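Trays and chairs

I spent Tuesday morning at the Savness hall getting things ready for the floor people. Mostly that meant trays.

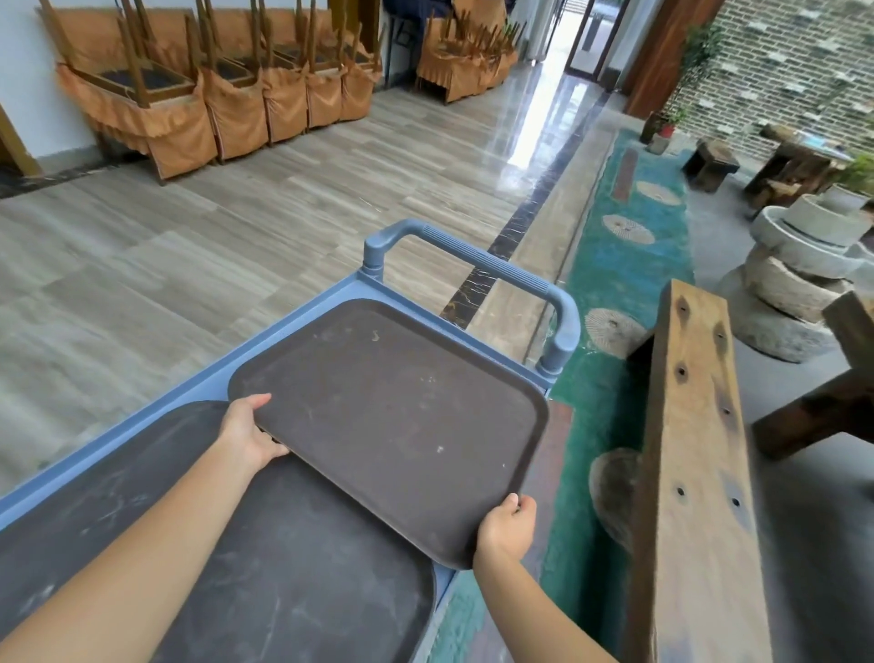 Brown trays and the cart, with the chairs stacked along the wall.

The brown serving trays have been in use for 9 years and they look it. The tops are scratched up and there are pale specks that don't come off with dish soap. I tried baking soda on one and it took off a little of the gray, but the scratches are scratches. I'm going to keep using them with a cloth on top. New ones in that size would run us $539 for the set from the place Kendra Landry found, and I'd put that money toward cups first.

What I did was wipe each tray front and back, let it stand a few minutes, then lay it flat on the cart. I used to stand them on edge in the pantry and they slid every time the door opened. Flat is better. The cart holds plenty, but I don't pile them higher than the handle.

The chairs still have their orange-tan covers on. Yatziri Camacho wanted to take them all off and wash them before the floor gets done, and I talked her into waiting until after. They stack fine with the covers on, one chair upside down on top of another. The skirts do sag down to the floor on the bottom ones, so those will need pinning up before anybody mops.

It took almost 3 hours, counting a trip back to the house for more rags. I also found the lid to the big coffee urn, which I had given up on in February. It was behind the paper towels.

Next is the silverware drawer. I need 10 more teaspoons if anyone is cleaning out a kitchen.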